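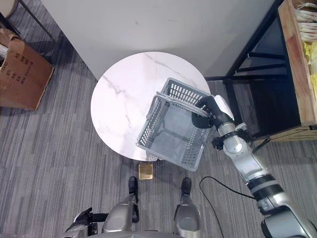

What does the planner do when it can't find a path to the handle?
It stops the arm, holds position and asks the grasp module for another candidate, up to 3 times, before handing over to a person.

That was the first thing I asked at Hatarby, and I got the answer before I'd taken my coat off. I spent a day there in January with the control software group, mostly because we are choosing a motion stack at work and I wanted to see one being run by the people who wrote it.

The office is above a tile showroom, fifteen minutes on foot from the station. Go in by the side door. The front one is for tile customers and they will send you round.

Imelda Mercado looks after the planning code and showed me round. The software comes in two parts. Aditine is the perception side. It takes the head camera and depth data and gives out object poses and grasp candidates. Vundano is the planner and controller. The two talk over a plain message bus, and either can be restarted without taking down the other. She did this twice while I was watching, and Vundano picked the stream up again without complaint.

Baskets are what they are working on at the moment. A shopping basket is awkward for perception because the sides are full of slots. The depth sensor gets some points from the plastic and some from whatever is behind it, so the object comes out as a cloud with bits of table mixed in. The older version of Aditine fitted a box to all of it and put the rim in the wrong place. The current one looks for the handle first and works out the rest of the basket from there.

The handle brings its own trouble. Once the gripper has closed on it the basket can still tilt, so the planner can't treat the basket and hand as one solid piece. Vundano keeps a separate estimate of the tilt and updates it 30 times a second. If the estimate drifts too far from what the camera reports, the arm slows down. You can set how far is too far in a text file, and I was pleased to see the units written next to the number.

After lunch we went through the logs. Every attempt is saved with the camera images, joint positions and the planner's own reasons for each choice. There were 243 basket attempts in the set I was shown. They sort failures by cause, and the largest group was collision checks that were too cautious near the table edge. The planner believed the bottom corner of the basket would touch the table when there was clearance. A tighter basket model fixes most of those but makes each plan slower to compute, and they haven't settled on which they want.

The replay viewer is called Nagano. You drag along a timeline and see the planned path and the measured path drawn over each other. It is the tool I would most like to have. It is also slow to load: 14 seconds for a short run on a decent laptop. Imelda said the images are decompressed all at once and somebody needs to sit down and change that.

Things I liked less: the install notes are out of date, and the error messages from the bus are codes you have to look up. There is no simulator in the package either. You can connect your own, but the connector has to be written first.

We finished at half past four. I have a trial licence and will try Vundano on our own arm next month, leaving Aditine out to begin with.

Comments

pjw_controls
Does Vundano need their perception or will it take poses from anything?

Author
It takes poses from anything that publishes in their message format. The format is short, one page of notes.

Greta
We had the same trouble with slotted crates. Finding the handle first helped us too, but only when the handle was up.

tomasz k
Is the replay viewer sold separately?

Author
I asked. Not at present.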